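Archives > Skurnbridge Robot Builders List > Hands and Grippers

Subject: Re: Anybody running the Bemel hand kit?
May 2018

> We have 550 left in the club budget and Trivwood has the padded
> finger set listed at 290 a hand. Worth it, or do we hold out
> for the full Bemel arm at 3,000?

Get the finger set! I've had 2 of the hands up on my bench since December and I'm still fond of them, even on the days I'm swearing at the wiring. The padding is the big selling point for me (I grab a lot of cups and soft toys, and bare plastic fingers just skate off). The wrist camera is handy too, once you get used to how much it bends everything. Mine spends half its life staring at its own finger pad, with the other hand peeking out underneath.
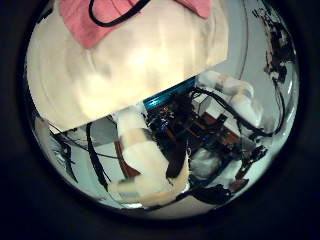

Wrist camera view. Other hand's board is under the blue bar, cables everywhere.

So, cables. The kit comes with way more length than you need and no clips at all, and they loop out past the finger joints if you let them. I'd budget for a bag of ties and an evening. The board has no cover either, and I keep meaning to print one. Trivwood shipped mine from Toledo in one box, nothing missing, but the manual skips the whole section on setting finger tension, so email me and I'll send you my notes.

Comments

Same manual here, same missing section. Could you post the notes to the list?

Does the camera unplug, or is it wired in for good?

It unplugs. Tight connector though, go easy on it.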